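Satin and embroidered bedding: which tips are worth the bother

Every few months the same list of bedding tips goes round again, usually with a new title and the same mistakes. I have slept under satin covers for years, first because they came with the flat and later by choice, and I've tried most of what gets recommended. A good half of it does nothing. Some of it does harm.

Vinegar in the rinse

Supposed to bring back the shine. I used it on one pillowcase and not on its pair for a whole winter, and could not tell which was which. Fuad Wolde, who argued with me about this at some length, says I used too little. Perhaps. If you want to go on with it, a small splash in plenty of water won't hurt most polyester satins, but I'd keep it away from anything with metallic thread, and I wouldn't expect much.

The shine goes for two dull reasons: too much detergent left in the cloth, and too hot an iron. Use less powder than the box says and run a second rinse. That did more for my covers than anything out of a bottle.

Freezing it overnight

No. You get a cold bedspread and no room for the peas.

Washing temperature

Read the label first. If the label has been cut out, I stay at 30 or below for satin with embroidery and go up to 40 only for plain cotton underneath. Turn the cover inside out, do up any buttons, and don't pack the drum. Red and bright pink thread is the usual culprit for bleeding, so test it: damp white cloth, press on the back of a flower, hold it there while you count slowly, look at the cloth. Any pink on it and the whole thing goes in alone, cold, or to a cleaner.

Colour catcher sheets I am in two minds about. They do pick something up. Whether they pick it up before it reaches the cream bits is another matter, and the people who swear by them have generally never done a wash without one. 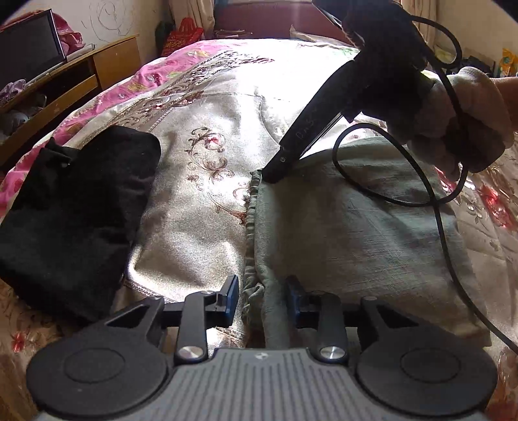
Cream satin with pink and red flowers. Shiny cloth like this shows every crease once the light catches it.

Ironing

Iron from the back, on a thick towel, at the lowest setting. The towel lets the stitching sink in so you don't flatten it. Steam is fine from a hand's width away, less fine pressed down hard, when it can leave a watermark that only comes out with another wash.

A tip I see everywhere is to use hair straighteners on creased edges. I've done it on a shirt collar. On satin I would leave it alone - the plates on many sets run far hotter than a cool iron and you can't see what the underside is doing. And let them cool on something hard. A bedspread is a bad place for hot plates, whatever the heatproof pouch promises.

Snags

Danica Vávra taught me the one trick here that I'd defend to anybody. Never cut a pulled thread. Take a fine needle, pass it through from the back beside the snag, catch the loop and draw it down to the wrong side. Then stretch the cloth gently across the grain in both directions. It takes 2 minutes and nine snags in ten vanish, or near enough that I stopped looking.

Clear nail varnish to "seal" the snag leaves a hard shiny dot. People go on recommending it. I can only suppose they have never looked at theirs in daylight.

Stopping the cover sliding off

Sold as a great problem, with clips and grippy mats to match. I bought a set of Plerent bed clips and they marked the fabric within a month. What works is a cotton blanket folded across the top end, where its weight holds the slippery cover still. A brushed cotton sheet beneath helps as well. 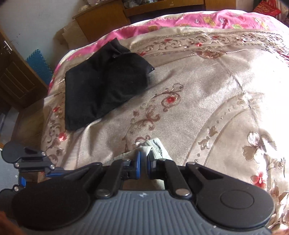 A bright pink blanket folded over the far end of a satin duvet.

Lint and dark fluff

Black socks, black tights, black anything: keep them off pale satin if they're new, and never wash them with it. Sticky rollers are all right on smooth parts but lift the ends of embroidery thread. A slightly damp rubber glove, stroked one way only, does it better and costs less.

Storing

Roll it, don't fold it, and put an old cotton sheet in with the roll. Vacuum bags save space and press creases in so firmly that I needed 3 goes with the steam to shift them. Lavender bags smell nice. As for the moths, mine didn't seem bothered.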